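Wisar Letter Board Project

The Wisar Letter Board Project is a student project in robot manipulation, run as a one-semester course at the technical college in Plultden. Students write programs for a simulated robotic arm that must pick up letter-shaped pieces and place them on a board. The project takes its name from Wisar, the simulation software that was written at the college for this course. It is open to students of the second year and later, and also to members of the college robotics club, who take part without receiving credit.

Background

The course was started by Seraina Mayrhofer, a lecturer in control engineering. Before this, the students of the department learned manipulation on one real arm, and each group could use it only for a short time in the week. Mayrhofer proposed to move the first part of the teaching into simulation, so that every group could work at any hour on its own computer. The first version of Wisar was prepared by two students as their final project. It had only one board and did not have any camera on the gripper. The wrist camera was added in the second year of the course, after several groups asked for it.

Course structure

The semester begins in April. Students work in groups of up to 6 persons, and each group keeps a written log of its tests. In the first weeks they learn to move the arm by hand with the keyboard. After that they record demonstrations, in which a student guides the arm through the complete task. A group is expected to hand in 100 demonstrations before it can begin with training of a control program. Groups which prefer to write the motion by classical planning are allowed to do so, but they must still record the demonstrations, because these are shared with the whole class.

The college keeps the recordings of all years in an archive, which contains 1,530 demonstrations at present. Not all of them are good. Mayrhofer has asked the students to leave the failed attempts in the archive and to mark them, and this is followed by most groups - the marking is not always done with the same care.

The task

At the start of each run, the letters are put at random positions and angles. The program receives the name of one letter and must find it, grasp it, turn it to the correct angle and bring it to its target place. Two views are given to the program, one from outside which shows the arm with the board, and one from near the fingers.

Pink letter pieces during work with the simulated gripper. 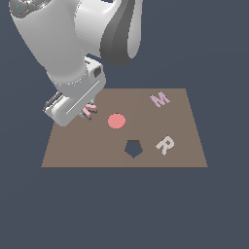
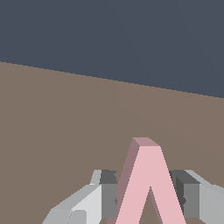

Grasping is considered the more difficult part by most students. A letter with straight sides gives the fingers two parallel faces, but many letters have slanted strokes, and on these the fingers can slide upward when they close. The usual advice in the course is to turn the wrist first and to go down only after the angle is correct. Some groups go down in small steps and correct the position after each step. This is slower, and a run which takes too long is stopped by the software.

A second known difficulty is the contact model of Wisar. In older versions a piece could jump away when it was pressed too strongly, and the groups lost many runs in this way. The problem was reduced when the time step was made smaller, but it still happens with thin pieces.

Competition

At the end of the semester the groups meet for the Clumska, an internal competition of one afternoon. Every program is started with the same set of random positions, which the students have not seen before. Points are given for a correct grasp, for correct placement and for the angle of the piece, and the maximum result is 2,000 points. No group has reached the maximum until now. The result counts for a small part of the grade - the larger part comes from the log and from the written report.

The winning group has the right to try its program on the real arm in the laboratory. The transfer from simulation to the real machine is not graded, and in several years it did not work at the first attempt. The reports about these attempts are kept together with the archive and are read by students of the next course.

Related projects

Bhatia is a smaller tool made by former participants, which converts the demonstrations of Wisar into a common file format and can play them back at reduced speed. It is used in the course since its third year. A version of the task for school pupils, with larger pieces and without the requirement for the angle, has been offered by the robotics club during the open day of the college.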